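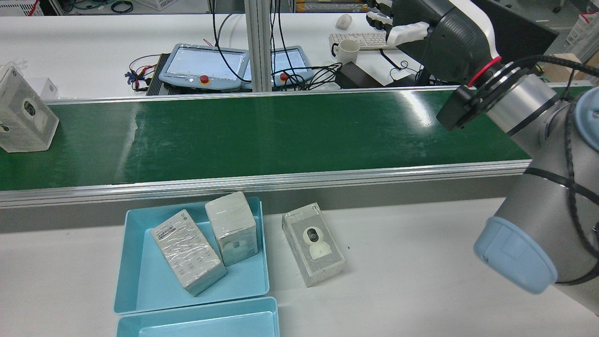
Posted by jeltdale_packing, 3 April 2026

OK, small thread about shrink wrap, blue trays and little white boxes, which is pretty much my whole week at Jeltdale. Mute me now if you only follow for the lunch posts!

Security cameras and smart plugs are the most annoying things to keep straight. Everything comes in a white box. Everything has a gray picture on it and lots of tiny print. You look away for a second and they're all the same box.

So the trays. Light blue, sloped sides, they cost us $2.59 each from Tanabe and I'd fight anyone who tried to take them away. The slope matters more than you'd think – a tall box can lean in there and you can still read the top of it without picking it up.

My one rule is label side where I can see it. Top, front, I don't care, just not face down. A barcode label that's face down means somebody has to flip the box, and once you've flipped one you end up flipping all of them.

Shrink wrap is its own headache. It looks great! Very clean, keeps the scuffs off the printing, customers love peeling it. But under overhead lights it throws glare right across the barcode and then you stand there tipping the box back and forth like you're panning for gold.

(Kundotik sent us a sample roll of matte film in December. Loved it. The price, not so much.)

Before anyone asks about the green belt, yes, it has scuffs, they all get scuffs. I wipe it down at the end of the day with a damp cloth and leave it at that. I used to go after the marks with a scrubby pad and I'm pretty sure I was making more of them.

Things I've stopped doing: putting a camera box straight on the table next to a full tray "just for a minute." It's never a minute. I did it again this week, so clearly I haven't stopped.

Big boxes at the end of the belt, small ones in the trays. That's as fancy as the system gets. We had a color-coded one from the Clirnitz people, with a 19-page guide, and I still find the stickers on the bottom of my shoes. 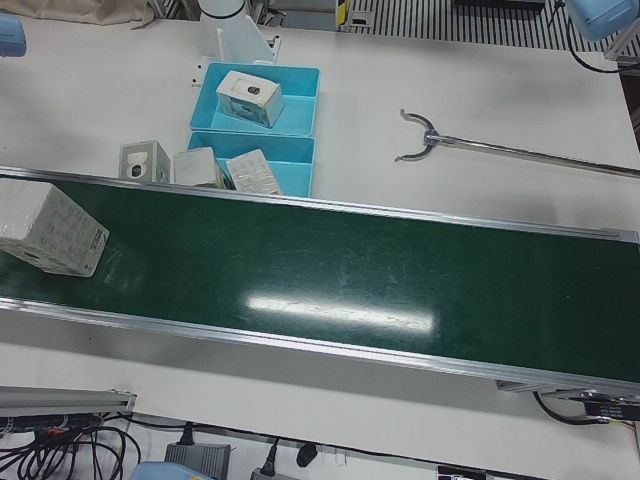 One reply wants to know why we don't just get deeper trays and pile everything in, seeing as the boxes are so small. Fair question, and we tried it!

Deep trays are great until you want the one on the bottom. Then you're pulling out four boxes to get at a plug, and the wrap on those corners tears if you so much as look at it wrong. With the shallow ones I can see what I've got from across the table.

Also a deep tray is an invitation. People put pens in it. I found half a granola bar in one.

Same person also asked if you should wrap small boxes at all. For a plug, I probably wouldn't bother if it were up to me. For cameras I would, the pictures on the front rub off on each other in a carton and then they look secondhand before they've even left the building.

If you're doing this at home for a little online shop, skip the belt obviously, but get two trays. One for what's checked and one for what isn't. Dish tubs work fine. Pick a color that isn't white if your boxes are white, I can't stress this enough.

And put the reacher-grabber back where it lives. This one is for my coworkers and they know it.

Next week is bubble mailers. I have opinions.

© 2026 jeltdale_packing | Contact | Back to top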